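Desktop Tower Upgrades – Common Questions
Nuvier Computer Repair

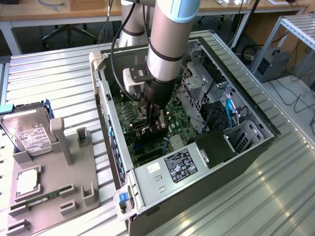

Can I bring in my own parts?
Yes. We fit memory, hard drives and processors you bought elsewhere. The labor charge is the same.

Should I take the drive out first?
No, leave it in the case. Bring the power cord too – monitors and keyboards can stay home.

How long does a memory upgrade take?
Most are ready in 3 days. Processor swaps can run longer if we have to order thermal paste or a cooler.

What does it cost to have a tower checked?
The bench fee is $50, and it comes off the bill if you go ahead with the work.

Who do I ask for?
Zeyu Du handles desktop drop-offs at the Gremulow counter.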